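The Drinks Table at Curnden: Cups, Pitchers and Cloth

The butcher-block table at Curnden is where the everyday cups are kept. Most of them came secondhand, from Hiebert or from the Drukmont market, and the shelf was put up in September.
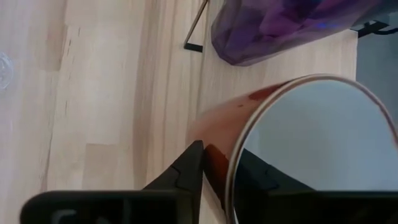 Metal cups are harder to keep looking good than plastic ones. Fingerprints show, and so does anything that runs down the side. The copper-colored one has a small dark red mark near the rim, and we have left it alone. It holds enough for one person and gets used most days.

Plastic is easier. We bought the patterned tumbler for 80 cents and would buy it again. The shelf is low, so even the tall cups can be reached from a chair, and it takes up very little of the table.

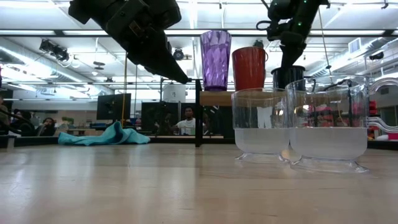
We looked at a larger shelf from Konmont before settling on this one. It was 30 inches long and would have left no room for wiping down. The shorter shelf holds what we need -- anything else goes in the cupboard.

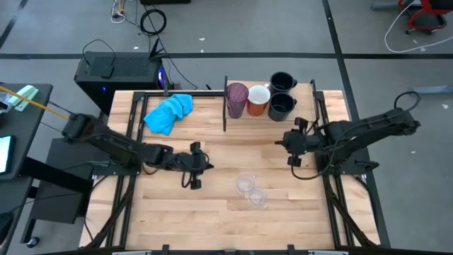
Purple tumbler, mugs, blue cloth, and two clear lids toward the front.

The lids never had a good place of their own. They slide if stacked and take up too much room laid flat, so for now they go wherever there is space. The cloth stays on the table, next to the shelf. We wash it on Tuesday and hang it by the window to dry.

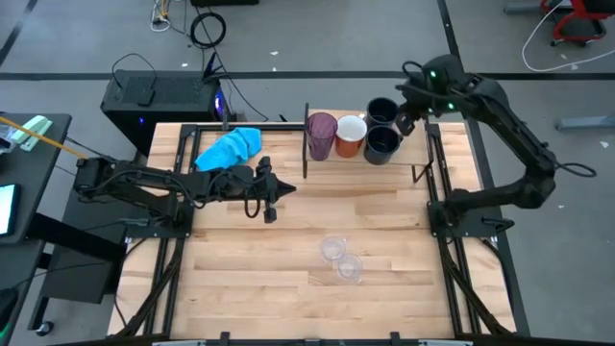 Hiebert would turn the mugs upside down to keep the dust out, and wrote to say that a folded cloth under them stops the rims from chipping. We may try it with the black ones first.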